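Hedudeck Opens Its Doors in Haldane With 433 Classes and a Standing Invitation

HALDANE, 2025-04-27 – Hedudeck, the community learning program that began in a borrowed room in Baritz, is delighted to announce that its new home in Haldane is open to neighbors of every age, whether they want to learn bookkeeping, brush up their Spanish or finally find out how to hem a pair of pants.

The first full catalog lists 433 classes, most of them in the evening, and membership has already reached 2523 people, many of whom signed up in March while the paint was still going on the walls.

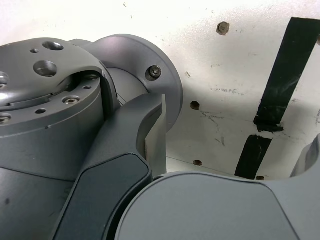
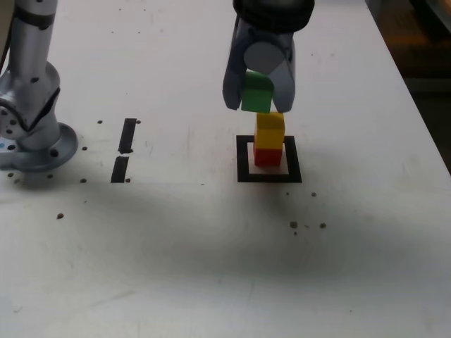 Day members pay nothing for their first visit, and 200 places in each term are set aside for residents of Nekgate, where the bus now stops right by our front door – a change our older learners had been asking for, and one we are very happy to see.

The reading room holds 800 books, all free to borrow, and there is always coffee on. Donations of cookbooks and large-print novels are especially welcome at the front desk.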